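Speaker notes: The Cable Grab
Drokero meetup, Saturday slot, 30 minutes with questions

Start without slides. Ask who has ever had a robot stop dead and had no idea why. Wait for the hands. Then: great, this one's for you!

What we were doing: two arms picking mixed stuff out of a box. Chargers, cords, little gadgets, the kind of junk drawer everybody has at home. I love this task. It's messy, and every pick is a small puzzle.

What went wrong: on run 616 the left gripper closed on a cord that was looped under half the pile. The arm pulled. The right arm was holding the other end of the same cord. So now we had two arms in a tug of war, and each one thought it was just lifting something a bit heavy.

(Pause. Do the tug of war with my own hands. Don't rush this.)

The force limit was supposed to catch it. It didn't, and I think the why is the best part of the talk. We had a limit per arm. Each arm stayed under its own number the whole time. The code never looked at both together. Hussam hit the stop button after around 2 seconds of pulling, and by then a wrist joint had slipped and the Narnix controller had lost its zero.

Go slow on the log: tick 315 is where the two force lines start to climb as a pair. Once you see it you can't unsee it!

Leave the picture up while I talk about the fix.
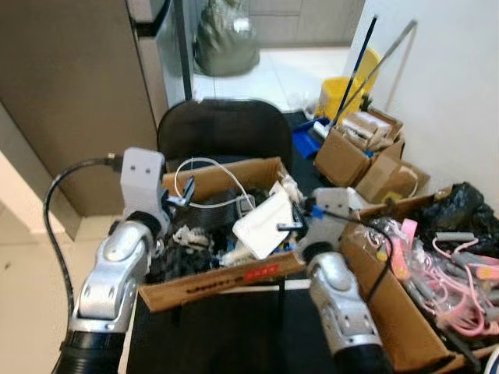

Raed Issa | Kondley robot group | notes last touched in December

The fix, in order. First, a shared check: if both arms feel pull at the same moment, in opposite directions, both freeze and then ease back toward each other. Easing back matters, a plain freeze leaves the cord tight and somebody has to reach in.

Second, a tug test. Lift a tiny bit, look, then lift for real. It costs time on every pick and I'd still keep it.

Third, keep one person's hand on the stop, all run long. We'd gotten lazy about that.

If asked about gripper cables: yes, they can snag too, different talk, happy to chat after.

Thank Hussam Azar here, he found the bug in the log.

Related notes
- Saliba workshop: picking soft things
- Zeroing a wrist joint after a slip
- Stop buttons, where to put them
- Drokero meetup: open questions from last time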